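Section 2: Running the Gear Pick at Your Open Day

Of all the demos in the Jomwood visitor set, the gear pick is the one people crowd around for. Give it a good spot! Benito Montoya has run it at Haddad every January, and most of these steps come from his notes.

Before the doors open

1. Power up the arm and let it go to its home position.
2. Lay the gray mat flat inside the reach line and brush off any grit.
3. Load the program called Lorer and set the speed to 30 percent. Visitors like slow – they can follow every move.
4. Press the stop button once to test it, then reset.

CAUTION: Bevel gear teeth are pointed. Hand gears to children by the hub.

With a group watching

5. Set one bevel gear on the mat, toothed face up, and step back behind the line.
6. Put the wrist camera view on the big screen. It's a wonderful angle, with both fingers open in a V and the bright teeth coming up between visitors' oohs and guesses.
7. Pause before the fingers close. Ask the group which way the arm will have to shift to get the gear between them.

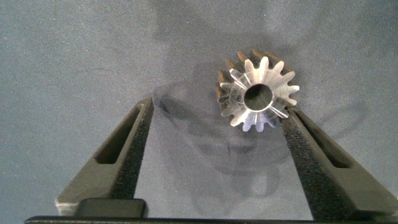
Can visitors place the gear themselves?
As long as the arm is paused and you are holding the pendant, they can, and you should let them. Go back to step 5 for each new person.

8. Press Resume and let the arm finish the pick.
9. Have the arm set the gear in the Irever tray, then send it home.

NOTE: If the arm misses, leave the gear where it is and run the pick again. A second try often gets a bigger cheer than a clean first one, and it starts great talks about how the arm finds things.

NOTE: Keep groups to 31 people or fewer so the back row can still see the screen.

Closing up

10. Send the arm home, power down, and wipe the finger pads with a dry cloth.

Jomwood Visitor Guide | Contact the demo desk | Back to top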